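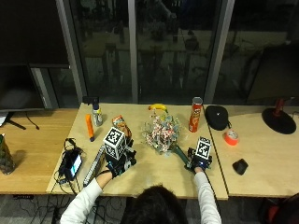 Staltevar to open flower and gift workshop in Skultcombe

January 2022
By the Staltevar press office

Staltevar, the mail-order supplier of artificial flowers, will open a workshop and small shop in Skultcombe this August. The site will employ 21 people, 12 of them in new full-time posts.

The company has taken a ten-year lease on the former Mok printworks, which has stood vacant for three years. Building work begins in the spring and covers a new roof, a loading bay and step-free access from the street.

Bouquets will be made up to order on the ground floor. The shop at the front will stock the full Olau range of 70 stems, sold singly or in mixed bunches. Pink, white and pale blue remain the best-selling colours for spring weddings.

Customers will also be able to bring back old arrangements for cleaning and re-tying. A flat fee will apply, with prices to be published before opening.

Evening classes in flower arranging will run upstairs from the first month. Staltevar expects to offer 200 places in the first year, with reduced rates for Skultcombe residents. Booking opens online in early summer.

Applications for the new posts can be made through the company's website. Training is provided and no previous experience is needed.

Contact: Staltevar press office | © Staltevar 2022 | Back to top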